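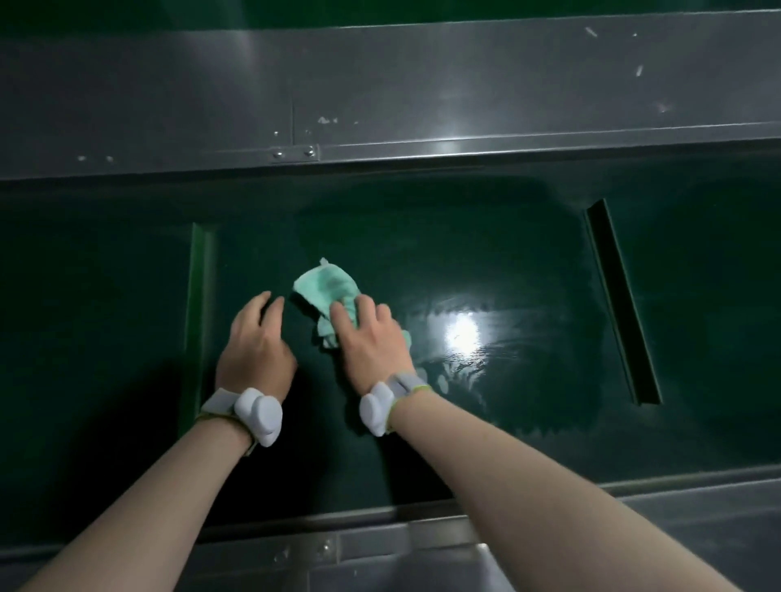 パンテリス・ステルギウ：夜の議会、私は続けてほしい派です。ただ「傍聴席が埋まったから成功」という言い方には乗れません。埋まったのは最初の晩だけでしょう。三回目の後半は、後ろの列がかなり空いていましたよ。

地域のはなし > 町議会・選挙 > スクルナウ > 雑談と実況

カテゴリ：議会ウォッチ／傍聴レポート／陳情・請願

スレッド：夜間議会の試行、3月で終わり？ 続けるかどうか話しませんか

川むこうのハッタル
立てました！ スクルナウ町議会の夜間開催、試行期間が3月いっぱいで切れます。延長するなら議会運営規程のほうを直さないといけなくて、その改正案が次の本会議に出るかどうかという段階です。私は全部の回を傍聴しました。いやもう、こんなに面白いものが徒歩圏でやっていたとは。昼間の開催だったころは一度も行けなかったので、19時開会というだけで世界が変わりました。

知らない人のために書いておくと、試行は月に一回、一般質問の日だけ。採決のある日は今までどおり朝の10時からです。請願は受理に必要な署名が300で、提出されたのが1,147。私も橋のたもとで紙を持って立ってました（寒かった！）。

賛成の人も反対の人もどうぞ。ただし議員個人の家族の話は書かないでください。

Re: 夜間議会の試行
みずいろ傘
スレ立てありがとうございます！ 私は二回目から行きました。アベリャ議員の街灯の質問、よかったですよね。ハッタル側の坂道の街灯がどうして一本おきに消されているのか、担当課がずっと「省エネ計画に基づき」としか言わなくて、そこで計画の何ページですかと聞き返したところ。課長が資料をめくる音だけがしばらく続いて、傍聴席がしんとして。あれは配信では伝わらないと思います。

Re: Re: 夜間議会の試行
pantelis
冒頭に載せてもらったステルギウです。街灯の質問がよかったのは同意です。でもあれ、朝やっていても同じ質問だったはずですよね。アベリャさんは昼の定例会でも同じ調子で聞いています。議事録を読めばわかります。

夜にして何が変わったのかを切り分けないと、規程改正の理由としては弱いと思うんです。傍聴者の顔ぶれが変わった、質問の中身が変わった、議員の出席が変わった。どれの話をしているのか、みんな混ぜて語っている。

川むこうのハッタル
pantelisさん、いつも厳しい（笑）
顔ぶれは確実に変わりましたよ。カルテックスの早番の人たちが作業着のまま来てました。昼の議会で見たことあります？ 私が話した人は、バスの減便の件を自分の耳で聞きたかったと言っていて、それだけで私はもう夜にやる価値があると思います。

Re: 夜間議会の試行
堤防三丁目
反対側から一言。私はカルテックスの遅番です。19時開会だと行けません。朝10時なら行けます。「働く人のための夜間議会」と書いてあるチラシを見るたびに、遅番は働く人に入ってないのかと思います。

川むこうのハッタル
うわ、それは考えが足りてなかったです。ごめんなさい。チラシの文面、私も一枚かんでます……。「昼に来られない人のための」に直すよう言っておきます。

堤防三丁目
いや怒ってるわけじゃないんです。夜をやめろとも言わない。交互にしてくれれば両方行ける、という話で。奇数月が夜、偶数月が朝とか。

Re: Re: 夜間議会の試行
みずいろ傘
交互案、いい！ それ請願に入ってましたっけ？

pantelis
入っていません。請願の文面は「一般質問の日を恒久的に19時開会とする」です。ここは変えられないので、交互にしたいなら議員側から修正案を出してもらう必要があります。期限は本会議の前の議会運営委員会まで。

Re: 夜間議会の試行
書庫のねずみ
昔の話を少し。スクルナウは合併前、ハッタル村のほうに夜の村会がありました。収穫の時期だけですが。役場の二階の板の間で、議員が畑から直接来るので始まりが日没後と決まっていたんです。古い会議録の綴じ込みに「灯火料」という支出項目があって、私はあれが大好きで。油代を誰が持つかで一晩もめた記録まで残っています。読みたい人は図書館の郷土資料の棚へ。貸し出し不可ですが、複写はできます。

それで思うのは、夜の議会は新しい試みだと言われるけれど、合併のときに朝10時へそろえた結果なくなったものなんですね。そろえた理由は会議録に一行「便宜上」とあるだけ。

川むこうのハッタル
灯火料！！ 最高じゃないですか。次の傍聴の前に図書館に寄ります。複写は窓口で言えばいいんですか？

書庫のねずみ
申込用紙があります。資料名のところは「ハッタル村会会議録」で通じます。年度は空欄で大丈夫、係の人が何冊か出してくれます。字が読みにくいのは覚悟してください。書記が途中で代わって、後任の人の字が本当にすごい。

Re: 夜間議会の試行
予算は細部に
お金の話がまだ出ていないので。夜間開催にすると職員の時間外手当、庁舎の暖房、警備の延長がかかります。私は大筋で賛成ですが、試行の費用がまとまった形で公表されていないのは気持ち悪いです。カタクタン議員が質問したときの答弁は「既存の予算の範囲内で対応」でした。範囲内なのはわかったから、いくらなのか。

みずいろ傘
カタクタン議員は反対派ですよね？

予算は細部に
反対というより慎重です。一般質問の時間を比べていて、夜の回は答弁が短くなっていると指摘していました。職員が早く帰りたいからだ、とまでは言わなかったけど、まあそう聞こえました。私は答弁が短くなるのは歓迎です。前置きが減っただけなので。

pantelis
そこは同意できない。短くなったのは再質問への答弁です。再質問に「後日資料で」と返した回数は夜のほうが多いと思います。夜だと課の人間が庁舎に残っていないから、その場で確認が取れない。これは傍聴する側にとって明らかな損です。しかも「後日資料」は傍聴者に配られない。

川むこうのハッタル
それはたしかに……。あの「後日」はもやもやしますね。後日資料をサイトに載せてもらうだけでだいぶ違うような。

pantelis
載せるべきです。夜か朝かに関係なく。

Re: 夜間議会の試行
配信で見てる人
ザレックスの中継で見てる組です。足が悪いので傍聴席の階段がつらくて。初回の夜は同時視聴が400を超えたと議会だよりに載ってましたよ。傍聴席は36しかないんだから、配信のほうにもっと力を入れてほしい！ 音が小さいんです。特に議長席の右手のマイク。ゴドイ議長が「静粛に」と言ったのかどうかも聞き取れない。

それと、中継がその場限りなのも何とかしてほしい。録画が上がるのが翌週で、そのころには話題が終わってる。

みずいろ傘
翌週なんですか！ 翌日だと思ってました。

配信で見てる人
字幕を付けてから上げてるらしいです。字幕は字幕で助かるから文句は言いにくいんですけど、先に字幕なしで上げて、あとで差し替えればいいのでは。ザレックスの側でそれができるのかは知りません。

予算は細部に
できるかどうかは契約の中身しだいですね。契約書は情報公開請求で出るはず。今度出してみます。こういうのが一番わくわくする。

川むこうのハッタル
わくわくするんだ（わかる）

Re: 夜間議会の試行
トモス・ハンフリーズ
はじめて書きます。私は議員ではなくて、請願の筆頭に名前がある者です。スレを読んで、交互案のことを何人かの署名者と話しました。結論から言うと、請願の文面はそのままにして、委員会での参考人発言のときに「隔月で朝夜を入れ替える形も歓迎する」と口頭で付け加えるつもりです。遅番の方の指摘はもっともで、署名集めのとき工場の門の前に立ったのも早番の終わる時間だけでした。反省しています。

堤防三丁目
ご本人が！ ありがとうございます。それなら署名しておけばよかった。

トモス・ハンフリーズ
受付は終わっていますが、意見書はまだ出せます。議会事務局の窓口か、郵送でも。一枚に収まる長さが読まれやすいです。

pantelis
参考人発言で文面と違うことを言うのは、筋としてどうなんでしょう。署名した人は恒久的に19時という文に署名したんですよ。

トモス・ハンフリーズ
そのご意見は署名者の中にもあります。なので「文面が第一、交互は歓迎」という言い方にします。決めるのは議会です。

みずいろ傘
私は署名した一人ですけど、交互で全然いいです！ 恒久的って言葉、署名するときあんまり意識してなかったな……。

pantelis
それが一番の問題だと思うんですが。まあ、交互そのものには賛成です。手続きの話をしているだけで。

Re: 夜間議会の試行
坂の上の豆腐屋
みなさん熱いですね。朝が早い商売なので19時はもう眠いんです。初回だけ行って、バスの減便の答弁のあたりで船をこぎました。隣の人に肘でつつかれて起きたら休憩になってた。それでも行ってよかったです。議場って、思ってたより声が響くんですね。議員さんが原稿を持つ手が震えてるのも見えて、ああ緊張するんだなと。

途中で帰る人のために、質問の順番を入口に貼り出してくれないでしょうか。誰が何時ごろかだけでもわかれば、店の片付けをしてから行けます。

川むこうのハッタル
貼り出し、やってほしい！ 順番は通告の時点で決まってるから紙一枚のはず。事務局に電話してみます。

川むこうのハッタル
電話しました。順番表は前日の夕方に役場の掲示板に出ているそうです（！）。ただし一階の奥、税務の窓口の先。あそこ誰が見るんだ。議場の入口にも貼れないか聞いたら「議長に確認します」とのこと。

予算は細部に
税務の窓口の先は盲点だった。毎年通ってるのに。

Re: 夜間議会の試行
書庫のねずみ
掲示板の話で思い出しました。旧ハッタル村では村会の順番を、井戸の横の板に出していたそうです。これは会議録でなく、別の聞き書きの冊子にある話なので、話し手の記憶違いもあるかもしれません。水をくみに来れば必ず目に入るわけです。今ならどこでしょうね。バス停？

みずいろ傘
バス停いいですね。減便で待ち時間が長いから熟読できる。

堤防三丁目
笑えない（笑った）

Re: 夜間議会の試行
はじめて傍聴したい
流れを切ってすみません。次の回に行ってみたいのですが、予約はいりますか。子どもを連れて行っても大丈夫でしょうか。小学生です。

川むこうのハッタル
ようこそ！！ 予約はいりません。役場の東口から入って三階、傍聴受付で名前と住所を書くと札をくれます。夜は正面玄関が閉まっているので東口です。お子さんは大丈夫、受付で一声かけてください。録音と撮影は許可制なので、携帯は音を切ってかばんへ。拍手はだめです。私は初回にやりかけて止められました。

おすすめの席は左の前から二列目。答弁席の顔が見えます。飲み物は水だけ。休憩は一時間くらいで一回入ることが多いです。途中で出るのは自由なので、お子さんが飽きたらそこで帰って全然かまいません。

pantelis
付け足すと、受付で当日の質問通告の写しがもらえます。言わないと出てこないので「通告書をください」と言ってください。これがあるとないとで理解が全然違います。

はじめて傍聴したい
ご親切にありがとうございます。通告書、忘れずに聞きます。上の子が給食の話なら聞きたいと言っています。

みずいろ傘
給食はアベリャ議員が通告を出すと後援会のお便りに書いてました。まだ決まりではないと思うけど、たぶん。

Re: 夜間議会の試行
予算は細部に
情報公開請求、出してきました。時間外手当と暖房と警備の内訳、それからザレックスとの契約書。窓口の人に「両方ですか」と聞かれたので両方ですと答えました。返事が来たらここに貼ります。黒塗りだったら黒塗りのまま貼ります。

pantelis
助かります。比較のために昼の定例会の分も請求しましたか。

予算は細部に
……してない。明日もう一回行きます。

川むこうのハッタル
この二人の組み合わせ、議会に置いておきたい。
スレが長くなってきたので、委員会の日にもう一本立てます。参考人発言の時間がわかる人がいたら書いてください。

コメント

ゆきやなぎ
ずっと読むだけでしたが、交互案に賛成の意見書を書きました。一枚に収めるのが難しくて、裏まで書いてしまいました。裏も読んでくれますように。

東口の常連
夜の東口は照明が暗いので、足元に気をつけて。段差が一つあります。

のら
議会の話でこんなに盛り上がる掲示板、ほかに知りません。私は朝派です。夜は議員も疲れていて、質問が終わるころには声がかすれています。それでも隔月なら文句はないです。

配信で見てる人
音量の件、事務局にメールしたら「次回までに業者と確認」と返事が来ました！ 議長の声が聞こえる日が来るかも。

井戸の板
灯火料の複写をもらってきました。後任の書記の字、本当に読めません。「油」だけ読めました。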